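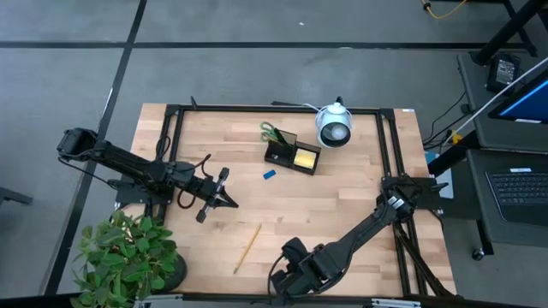
Numon Desk Tidy is a collection of short recordings of small items being put away on a table. It covers the sort of clutter most people have on a desk: pencils, erasers, scissors, sticky notes, a lamp that has ended up in the wrong place. A layout can be as simple as a yellow pencil lying at an angle and a blue eraser just below the organiser, with the green-handled scissors already standing in their compartment. The table top is light wood strips, which matters for anyone working with colour, as pale items such as the white lamp stand out less against it than the black organiser does.

Version 2
Maintained by Kibet Kashindye
Last changed in May

What is in it

There are 647 recordings. Each one starts with a layout and ends when the last loose item has been put away or the time limit of 80 seconds is reached. Recordings that ran out of time are kept and marked as unfinished. Please do not filter them out without saying so if you publish results.

The recordings are split into 3 folders:

irnanard: one or two loose items, organiser in its usual place
wanyama: several loose items, organiser moved or turned between recordings
clatley: lamp and plant also moved, lighting changed

The folder names are the names of the rooms we used at the time. They carry no other meaning, and we have left them alone because older scripts depend on them.

The items

Pencils. Yellow, sharpened at one end. They get shorter over the set as they are resharpened, so do not assume a fixed length.

Erasers. Small and blue. An eraser counts as put away if it is inside any compartment. We did not insist on a particular one.

Scissors. Green handles. They go into the organiser blades down. In some layouts they start there and should be left alone, and touching them is noted in the comments column.

Sticky notes. A yellow pad, kept in the right compartment. Loose single sheets were used in a few early recordings and then dropped, as they slid about whenever the door opened.

Organiser. Black, with compartments. It counts as furniture and is never something to be tidied.

Lamp. White, with a domed shape and a grey cord. The cord is not part of the task, but it does get in the way. If the cord is lying over an item at the start, the label is cord_over.

Plant. A leafy green one in a dark pot at the corner. Leaves may hang over the table. It was watered and turned as needed and will not look the same from one recording to the next.

Labels

Each recording has one line in labels.csv with these columns:

id
folder
items_start
items_end
finished (yes or no)
cord_over (yes or no)
comments

Items are separated by semicolons. The comments column is free text, mostly short, and some of it was typed in a hurry. Spelling has not been corrected.

What counts as tidy

An item is tidy when it is in the organiser and no longer touching the table top. A pencil leaning against the outside of the organiser is not tidy. A pencil that is in a compartment but lying across the rim is tidy, though we argued over this and the rule changed between versions. Labels from version 1 were gone through again, and nearly 80 of them were altered.

Known problems

Shadows under the leaves can hide an eraser completely. If items_start lists an eraser that you cannot find, look there first.

The wanyama folder has a run of recordings where left and right compartments were swapped in the comments. The item columns are correct.

The lamp is on in parts of the clatley folder and off in others. This was not written down for each recording.

The set has only one kind of organiser and one table. It will tell you very little about drawers, trays or pen pots.

Use

The set may be used for study and teaching. Please give the version number when you refer to it. Corrections to labels are welcome and should quote the id and the column. Send them to Kibet, who goes through them in batches, so a reply may take a few weeks.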